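# El fichaje que siempre llega en enero

Cada invierno el Grutville vende la misma historia: falta un delantero, el delantero está cerca y con él cambiará la temporada. Este año toca creérselo otra vez. El equipo ha ganado 4 partidos de liga y la directiva habla de "oportunidades de mercado", expresión que en este club ha servido para casi todo.

La oferta al Achari, según la prensa local, incluye una cesión con opción de compra. Nadie explica quién pagaría esa opción si el Grutville acaba bajando, y yo sospecho que la pregunta ni se ha hecho. En noviembre se anunció que no había dinero para renovar el césped - el mismo césped en el que ahora debería lucirse un extremo rápido.

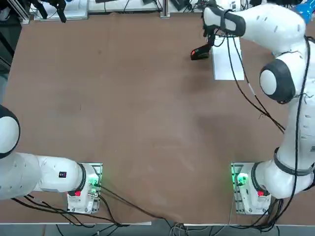
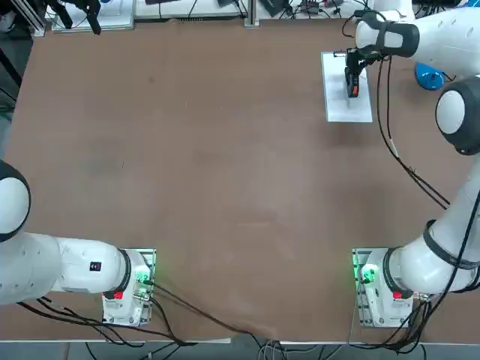
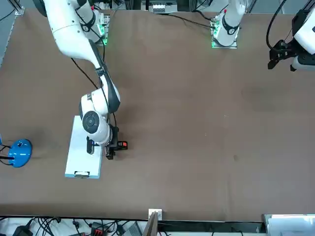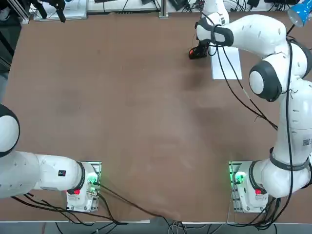
Luego están los números. Al último partido en casa, contra el Stultard, acudieron 2816 espectadores. Viajaron 371 del otro lado y se les oyó más. El club culpa al horario y puede que algo haya, aunque el Stultard jugaba a la misma hora y con 250 kilómetros de carretera por delante.

El patrocinio de Monero, presentado en verano como el final de las estrecheces, tampoco ha dejado mucho rastro. Hay camiseta nueva, más cara. El lateral izquierdo sigue siendo un central reconvertido que sufre cada vez que le encaran, y en el banquillo no hay recambio.

Puede que el delantero venga y marque. Ha pasado en otros sitios. Pero el Grutville lleva tres inviernos fichando arriba mientras encaja los mismos goles a balón parado, con la misma marca perdida en el segundo palo. El próximo viaje es al campo del Achari, que saca los córners muy bien.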